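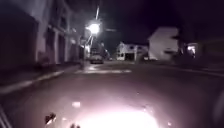 Teaching a street route by remote at night – how slow should I drive it?

Posted by Khôi Nông in Hustik help, Outdoor robots

Trying to teach our Hustik a sidewalk-and-street route by driving it over remote control. Record, drive, save, done, in theory. Daytime runs play back fine. Night runs, not so much. The headlight washes out the road right in front and past that it's all streetlight glare. On playback it drifts toward the left curb, then stops short of the parked car like it can't decide.

I've recorded 2 night demos so far. Same street, same start point. Do I need more, or am I driving it wrong? Using the stock Perotero handset, speed set to 800 on the slider. Headlight on full. Need this sorted by Thursday if at all posible.

Darnell Okafor

Two demos is nowhere near enough for night. We were at 300 before ours stopped hugging the curb, and that was one street in Balluvport with a bend in it. Yours looks straight up to the rise so maybe you get away with fewer.

Things I'd change, in order:

Headlight down to half. Full beam gives you that big bright patch on the road and the curb line is just a thin strip next to it. Keep the same setting for demos and playback!! Did this wrong for a week.

Slider down to 300. At 800 you're making big stick corrections and it learns those too.

Don't drive every demo perfect. Start some a bit left, some a bit right, then steer back to your line. If it's never seen you recover it won't know how – it just keeps drifting. Trim the bad part off the front of the clip before saving, keep only the steering back.

For the parked car, start your swing early and do it the same way every time. Half my stops were me hesitating on the stick. Robot copied me exactly. Also record some with no car there or it'll swing around nothing.

Somebody walks alongside on every playback, hand on the stop. Night especialy.

visser_fan

just get the Visser handset, way smoother sticks

Khôi Nông

Thanks Darnell. Dropped the light to half and the slider to 300, redid a handful of demos with the off-center starts. Drift is better, still stops at the car. Was definitely hesitating there, can see it in the stick log. Going to record a bigger batch tonight after 9. Does the log fill up at 2,000 clips or is that just the old firmware?

Darnell Okafor

Old firmware. Update first, then record.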